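Journal > Home life > Washing

December, by Birutė Rebane

I've finally given up on the tumble dryer! It was costing us a fortune and it shrank my favourite Drindov jumper to something a teddy might wear, so we're air drying all winter and I have Opinions.
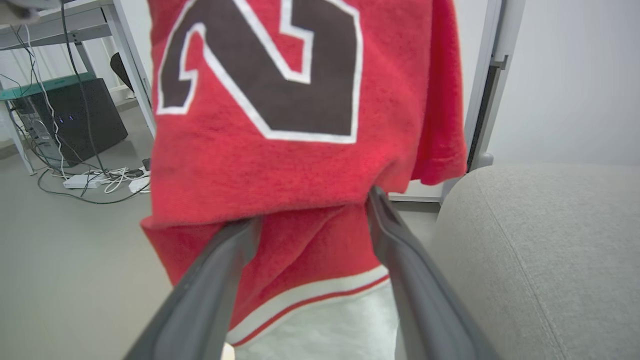

Birutė Rebane
Blogger and reluctant laundress

First, red things. I wash them alone for the first few goes (ask me about the pink pillowcases, or don't). Thick, fluffy fabrics take an age to dry, so I give them an extra spin and hang them up by 9 in the morning, with a window open a crack for about 30 minutes. My neighbour Þórarinn Þórarinsdóttir swears by rolling everything in a towel first, and I must say it does help with the heavy stuff.
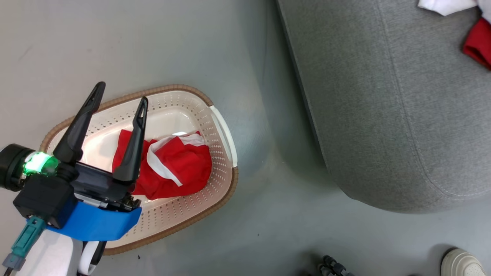
Where to hang it all

Over the bath, mostly. I've got my eye on a Sikico ceiling airer but the landing is tiny, so we'll see what the new year brings.

Contact | © Birutė Rebane | Back to top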